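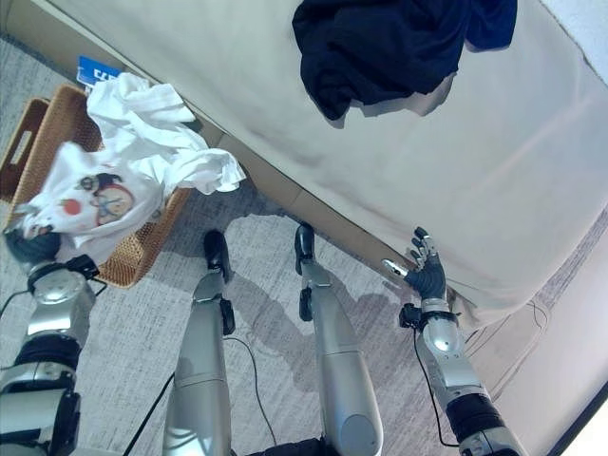 Robots for the laundry rounds: what happens with our jobs?
Asked by Ilgın Ağca

Hello everybody. I work in housekeeping at a guest house with 20 rooms. Our manager wants to bring in a humanoid robot from Rarico for the laundry, first in two rooms and later in all of them. My colleagues are worried about their hours. Has somebody here worked beside such a machine? What did it change for you in the daily work?

Mareike Gerlach
We have had one at Ronilness since December. My hours stayed the same, but my day is different. Before, I did a whole room alone, and I liked this. Now the robot takes the laundry and I do the bathroom and the final check, so I walk between rooms much more. It is slow with soft things, and a shirt thrown on the bed is harder for it than a towel. My back is better, I must say it. My advice is to ask your manager in writing who is responsible when a guest's clothing is damaged. We forgot this, and there was a bad discussion later.

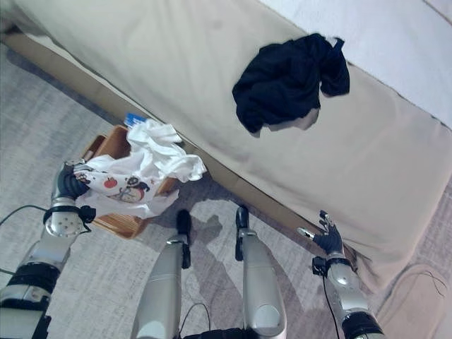
Laundry work beside the bed: the left hand holds a printed garment over the box.

Ask also for paid training time. I got one short morning and it was too little. And look where the cables go before you enter with the cart.

Mattes Wunderlich
They will cut the hours, wait and see.

Ryan Mellor
I do not agree fully with Mattes. At my place the contracts stayed, but when two colleagues left, they were not replaced. So ask about this point too, and ask before the trial starts.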